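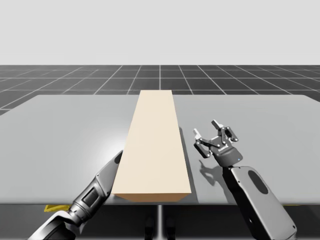 Home Guides Catalog Support

We use cookies to remember your settings. Accept Manage

Platport Set-Up Guide
Section 6: Adding a newspaper strip collection

Use this section if you are cataloging daily or Sunday comic strips that were clipped, bound or scanned from microfilm. For comic books and graphic novels with their own page numbers, go to Section 5.

Before you start

You need an editor account and a folder of scans. Scans can be TIFF or PNG. JPEG files will load, but fine hatching and dot shading often come out muddy when you zoom in.

NOTE: Platport treats one strip as one record. A clipping with two dailies on it has to be split before you add it.

6.1 Create the collection

1. Open Catalog and choose New Collection.
2. Type the title of the strip as it was printed in the paper. If the title changed during the run, use the earliest one and put the others under Also Known As.
3. Choose Daily, Sunday or Mixed.
4. In Source, pick Clippings, Bound Volume, Microfilm or Reprint.
5. Click Save. The collection is empty at this point and is hidden from readers.

CAUTION: You can't change Daily to Mixed after records have been added. If you aren't sure whether the run includes Sundays, choose Mixed.

6.2 Load the scans

1. Open the collection and click Load Scans.
2. Select the folder. Subfolders are ignored.
3. Wait for the count to appear at the bottom of the window. The Tralness sample collection, for instance, shows 651 files.
4. Compare the count with your own list.
5. Click Continue. 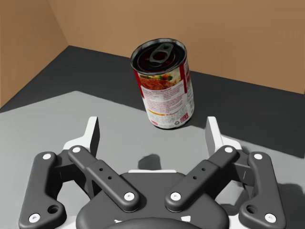

Files with the same name are skipped without a warning. If your count is short, look for duplicates first. Scans from different reels are often numbered from 1 each time, so add the reel number to the front of each file name and load the folder again.

6.3 Set the reading order

Platport sorts by the date in the record. Most clippings have a date lettered into one of the panels, usually in very small type near the copyright line.

1. Select the first strip and click Read Date.
2. Check the date against the scan. A lettered 3 and 8 are easy to mix up.
3. Press Enter to accept, or type over it.
4. For strips with no date, choose Undated and enter a sequence number.
5. When you reach the end, click Check Order.

Check Order lists gaps and repeats. A gap doesn't always mean a lost strip. Some papers dropped the comics page on holidays, and some ran a strip a week behind the syndicate date.

NOTE: If you are working from a reprint such as the Taşdemir edition, enter the date of first newspaper publication in Date and the page of the book in Reprint Page. In the sample, the strip on page 508 is filed under August.

6.4 Mark the panels

Panel marks are used by the guided reading view and by search.

1. Open a strip and click Find Panels.
2. Drag any border that is in the wrong place.
3. If a panel has no drawn border, choose Open Panel and set its width by hand.
4. Number the panels in reading order.
5. Click Apply.
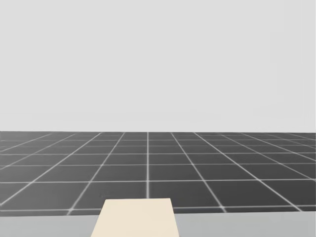

Plain gray background above a dark floor with grid lines.

A strip can have up to 14 panels. Sunday pages with more than that should be divided by tier, using the Split Tier button.

CAUTION: Don't crop out the title panel of a Sunday page. Many papers threw it away to save room, and readers who compare versions will look for it.

6.5 Credits

Enter the signed name in Artist exactly as it appears. Assistants and ghost artists go in Other Hands, with your source in the notes field. If the credit comes from a Nurkeck index card, type the card number. Leave the field blank if all you have is a guess based on style.

6.6 Publish

1. Click Preview and read at least one full week in guided view.
2. Fix any panels that open out of order.
3. Set Visibility to Readers.
4. Click Publish.

New collections show up in search overnight. To take one down, set Visibility back to Editors. Records and panel marks are kept.

Next: Section 7, Linking essays and reviews to a strip

Share (6) Comments (14)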